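Ticket 1397 – Utility room, wire basket and hook rack
Raised by: Áine Ó Riain
Site: Paddale, ground floor
Category: Fittings
Status: Open, awaiting part

Reported in February, 08:30
The wire basket on the back wall of the utility room drops at one end when cloths are put in it. The hook rack on the right-hand side has also been turning on its fixing. Cloths are ending up on the floor and have to be washed again.

Update 1
Checked the basket with nothing in it and it hung level. Added damp tea towels one at a time and the left end started to slip at 300 grams. The clip on that side has worn smooth. The basket itself is fine, no bent wire.

Update 2
Swapped the two clips over. The fault moved to the other end, so it is the clip and not the bar. Tetwood no longer sell this clip singly. Rolland have a pack listed under part 89, which should fit the same bar. Ordered one pack.
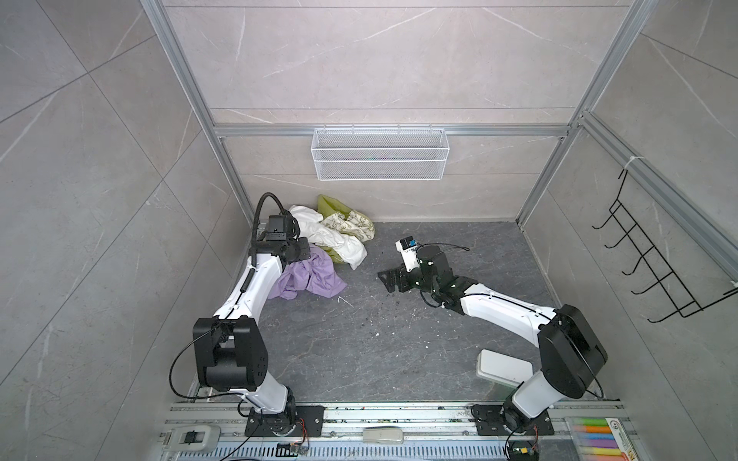 Until the clips arrive, please leave the basket empty. Used cloths can go in the back left corner and will be collected for the wash at the end of the day. They should not be hung up again unwashed, as the floor picks up bits and needs a sweep.

Update 3
Rack: a zip tie near the top is enough to stop it turning with light cloths on the hooks. Please don't hang wet towels or bags there for now – the tie is a stopgap. A proper bracket has been requested from Baltavura, no delivery date yet.

Update 4
Áine asked whether the basket could be moved lower. It can't, as the crossbar is fixed at that height.

Still to do
Fit new clips and repeat the weight test
Fit bracket to hook rack
Sweep floor and wash all cloths from the corner

Leave this ticket open until both parts are in.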